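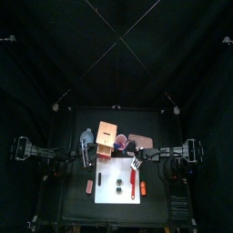 方形台面上的日用物品。

潮湿与强降雨时节家庭防潮、防雨及用品养护须知

Plidthorpe家居服务中心 编
发布日期：2019年7月28日

入夏以来，本地区连续出现高温、高湿和短时强降雨天气，居民住宅内墙面返潮、衣物发霉、门窗渗水等情况较往年同期增多。本中心在今年的入户服务中走访住户1,058户，其中反映最集中的是北向房间墙角起霉点，其次是阳台门下沿进水和橱柜内有异味。现将有关处理办法整理发布，供各住户参考使用。本须知适用于一般砖混及钢筋混凝土结构住宅，木结构房屋及地下室的处理办法另行编印。

现依天气过程分为降雨之前、降雨期间、降雨之后和持续闷热四个部分，住户可按需查阅。

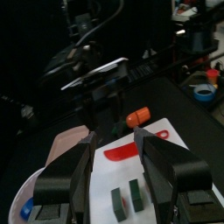
阅读需时：10分钟

一、降雨之前的准备

（一）排水口与地漏
收到强降雨预报后，应首先检查阳台、露台和空调机位的地漏。取下地漏盖，清除落叶、毛发和泥沙，再缓慢倒入一盆清水，观察水位下降是否顺畅。如水面出现旋涡并很快排净，说明管道通畅；如水位停滞或有气泡上涌，应在雨前疏通。种植花草的住户，花盆下方的托盘积土较多，雨水冲刷后极易进入管道，宜将托盘提前清空，花盆移离地漏。

长期不用的地漏，存水弯中的水会逐渐蒸发，管道内的潮气和异味随之返入室内。每隔两周注水一次即可。

（二）门窗
推拉窗下轨设有排水孔，位置多在轨道外侧两端。排水孔为尘土堵塞，是推拉窗向室内溢水最常见的原因。清理时先用旧牙刷将轨道内浮土刷松，以吸尘器吸净，再用棉签或细竹签疏通排水孔，最后注入少量清水试验。不宜直接用大量清水冲洗未经清扫的轨道，泥浆干结后更难清除。

平开窗应检查密封胶条。胶条手感发硬、表面有裂纹或转角处脱开的，应予更换。购买前须剪取一小段旧胶条作为样品，比对截面形状，不同型材所用胶条不能通用。安装新胶条时不得用力拉伸，转角处应略留余量，否则胶条回缩后会在转角处形成缝隙。

外窗框与墙体之间的密封胶如有开裂，应待墙面完全干燥后处理。用美工刀将旧胶剔净，擦去浮灰，两侧贴美纹纸，打胶后以刮板一次刮平，随即揭去美纹纸。固化期间避免淋雨。高层住宅的外侧打胶属于高处作业，住户不得自行探身操作，应委托具备资质的单位办理。

（三）阳台物品
晾衣架、拖把、轻质桌椅、空花盆等应在大风到来前收入室内。无法搬移的物品应放倒并绑扎牢固。遮阳篷须收拢到底，手摇式遮阳篷收拢后应取下摇把另行存放。

（四）家庭储备
各户宜备手电筒及电池、充电设备、饮用水、旧毛巾、塑料布和胶带。饮用水以每人每日2,000毫升计，备足三日。手电筒应固定放在一处，家中成员均应知悉。电池与手电筒分开存放，可减少漏液对触点的腐蚀。

二、降雨期间的处置

（一）临时挡水
阳台门下沿进水时，将旧毛巾卷成条状，外裹塑料布，紧贴门槛放置，两端应略长于门宽。毛巾卷吸饱后应及时更换。仅用干毛巾平铺于地面，吸水量有限，且容易使水沿毛巾下方流向室内木地板。

窗台渗水时，可在窗台上放置一条棉绳，一端置于积水处，另一端垂入下方水桶，水会顺绳流入桶中，避免沿墙面漫流。此法只适用于渗水量较小的情形。

（二）用电安全
墙面插座附近出现水迹时，应立即切断该回路电源，不得用湿手触碰开关。配电箱如已受潮，应联系电工处理，住户不要自行打开。接线板应离开地面放置，不得置于窗下。雷电期间宜拔下电视机、路由器及台式计算机的电源插头。

（三）通风的掌握
降雨期间室外空气湿度大，门窗应以关闭为主。做饭、洗浴时开启排风设备，结束后继续运转三十分钟再关闭。浴室门在洗浴期间关严，结束后以刮水器将墙面和玻璃上的水刮向地漏，可明显缩短浴室的干燥时间。

三、降雨之后的清理

（一）除湿的次序
雨后不必急于全屋开窗。判断是否开窗，应比较室内外空气的含水量，单看相对湿度容易误判。气温较高的雨后午间，室外空气即使相对湿度读数不高，进入阴凉房间后仍可能在墙面和地面结露。一般而言，应选择傍晚气温下降、天气转晴且有风的时段开窗，每次二十分钟至半小时，并使南北窗同时开启，形成对流。

使用除湿机时应关闭门窗，机身距墙面不少于30厘米，出风口不要正对木质家具。积水箱每日至少倾倒一次，滤网每两周清洗一次，晾干后装回。面积较大的住宅宜逐间除湿，将除湿机放在走廊中央而各房门半开的做法，耗电多而收效不佳。

室内相对湿度以保持在百分之四十至六十为宜。湿度计应放在房间中部的架子上，避开空调出风口和外墙。本中心入户时使用Illo湿度计，住户自备其他型号亦可，但新购湿度计应先行校准：将少量食盐放入瓶盖，滴水调成湿沙状，与湿度计一同封入密封袋，静置八小时后读数应接近百分之七十五，差值即为日后读数的修正量。

（二）墙面霉斑
处理霉斑前应佩戴口罩和橡胶手套，打开窗户，并将附近织物移开。不得用干刷直接刷除霉斑，以免孢子飞散。

乳胶漆墙面的小面积霉斑，可用稀释后的含氯漂白剂处理。稀释比例按产品标签执行，先在不显眼处试用，确认不掉色后再扩大使用。以海绵蘸取药液轻压于霉斑之上，停留十分钟，再用清水湿布擦拭两遍，最后用干布吸去水分。含氯漂白剂严禁与洁厕剂、白醋等酸性用品混用，也不得与含氨清洁剂混用。

壁纸表面的霉斑宜用百分之七十五的酒精擦拭，操作时须远离明火。霉斑已透至壁纸背面的，擦拭表面无效，应将该幅壁纸揭下，待基层干透后重新裱糊。瓷砖缝隙的霉斑，可将纸巾浸湿漂白剂后贴敷于缝隙上，一小时后揭去，以清水冲净。

同一位置的霉斑反复出现时，应查明水的来源。常见来源有三种：外墙裂缝、墙内管道渗漏以及冷墙面结露。区分时可在墙面平贴一块塑料膜，四周以胶带封严，次日查看。水珠出现在膜与墙之间，多为墙体内部来水；水珠出现在膜的外表面，则多为室内空气结露。前者应报修，后者应加强通风并将家具移离墙面。

（三）地面与地毯
木地板进水后，应先用干布吸去表面积水，再以风扇低速吹拂，不得用电热器具烘烤。板缝下方的水分需要较长时间才能散出，期间不宜铺放地毯和塑料垫。地板轻微起拱的，可观察两周，多数会随含水率下降而有所恢复；两周后仍未平复的再行检修。

小块地毯淋湿后应提至户外，搭于横杆上沥水，背面朝外晾晒。满铺地毯面积较大，湿透后家用设备难以处理，应尽早联系专业清洗单位。

四、持续闷热天气下的日常养护

（一）衣柜与织物
衣物须完全干透后入柜，熨烫后的衣物应挂出半小时，待余湿散去再收存。衣柜内衣物以八成满为限，柜体与外墙之间留出一掌宽的空隙。每周择干燥时段打开柜门一次，并以风扇向内吹拂。

氯化钙类吸湿盒适合放在衣柜底层，其产生的液体具有腐蚀性，不得倾翻，更不得接触皮革和金属。Mulo吸湿盒的盒身刻有水位线，液面到达水位线即应更换。硅胶类干燥剂适合放在抽屉、鞋盒和相机箱内，变色后可按说明烘干，反复使用。冬季羽绒被和毛毯在10月启用前，应先行晾晒半日。

皮鞋、皮包不宜装入塑料袋保存。以软布拭去浮灰，内部填充白纸保持形状，再套棉布袋存放。报纸油墨可能沾染浅色内衬，不宜用作填充物。皮面已生霉点的，以拧干的湿布蘸少量中性皂液擦拭，置阴凉通风处晾干后薄涂皮革护理膏。

（二）厨房
米、面、干货应分装于密封容器，注明开封日期，先开封者先用。玻璃罐的密封圈每月拆下清洗一次，晾干后装回。香菇、木耳、虾皮等吸潮较快，宜放入冷藏室。已有霉味的谷物和坚果应整包丢弃，挑拣或淘洗后食用均不可取。

木质砧板使用后以热水刷洗，竖立晾干，两面均应通风。将砧板平靠于灶台后沿或倒扣于水槽边，下侧常年不干，是砧板发黑的主要原因。竹筷和木勺应置于底部有孔的筷筒内，筷筒每周清洗一次。

水槽下方的柜体应每月检查一次，用干纸巾沿排水管各接口擦拭一周，纸巾出现水痕即表明接口渗漏。多数接口渗漏可通过更换垫圈解决，旋紧时用手拧至不动后再加四分之一圈，过紧反而会使塑料螺母开裂。

（三）空调与电器
空调滤网在使用季节每两周清洗一次。冷凝水管出口应保持向下倾斜，管口不得浸入积水。每日停用制冷前，宜改为送风模式运转半小时，使蒸发器表面干燥。室内机滴水时，先检查滤网是否堵塞，再检查冷凝水管是否弯折，两项均无异常的应报修。

长期闲置的小家电，每月通电一次。洗衣机使用完毕后，门盖和洗涤剂盒均应敞开，门封胶圈褶皱处的积水须擦干。

（四）工具与五金
手锯、凿子、剪刀等钢制工具使用后擦净，薄涂一层机油或缝纫机油，以不粘手为度。工具箱内可放入一小包干燥剂。已有浮锈的，以细钢丝绒蘸油顺向擦拭，拭净后重新上油；锈蚀较深者可先用3,000目以下由粗到细的砂纸逐级打磨。刃口部位应留待最后处理，避免打磨时误伤刃角。

门锁、合页因潮湿而发涩时，合页可滴入少量机油，锁芯应使用石墨粉。锁芯内注入食用油，短期内虽觉顺滑，日后粘附灰尘，常致卡滞。木门因受潮膨胀而关闭不严的，不宜在湿季刨削门边，应待气候转干后再行判断，否则冬季门缝过大。

木螺丝受潮锈死时，先以烙铁头抵住螺钉头部加热片刻，待冷却后再行旋出。螺钉槽口已磨损的，可在槽口上垫一段宽橡皮筋，用力下压并缓慢旋转。

五、可自行处理与应予报修的情形

更换密封条、疏通地漏、清除小面积霉斑、更换水管垫圈等，住户可按前述办法自行处理。出现下列情形时，应停止自行操作并联系报修：天花板出现持续扩大的水渍；墙面抹灰层鼓起或敲击有空响；插座、灯具内有水；外墙饰面松动；霉斑面积超过一平方米，或家中有成员患有呼吸系统疾病。

报修时请说明房屋楼层、朝向、首次发现的时间以及降雨与渗水之间的间隔。雨停后数小时方才渗水的，多与外墙或屋面有关；降雨期间随即渗水的，多与门窗有关；与降雨无明显关联的，应优先检查给排水管道。上述信息有助于维修人员携带合适的工具和材料，减少往返。

本中心备有手持式测湿仪、管道疏通器和长杆刮水器，登记后可借用三日。Anghel路服务点同时提供密封胶条样品比对，住户携带旧胶条一段即可。

撰稿：弗洛林·胡萨尔（Florin Husar）
审校：比尔吉特·施韦特费格（Birgit Schwerdtfeger）

本须知内容可供住宅管理单位转载，转载时请保留出处，涉及药剂使用的段落请勿删节。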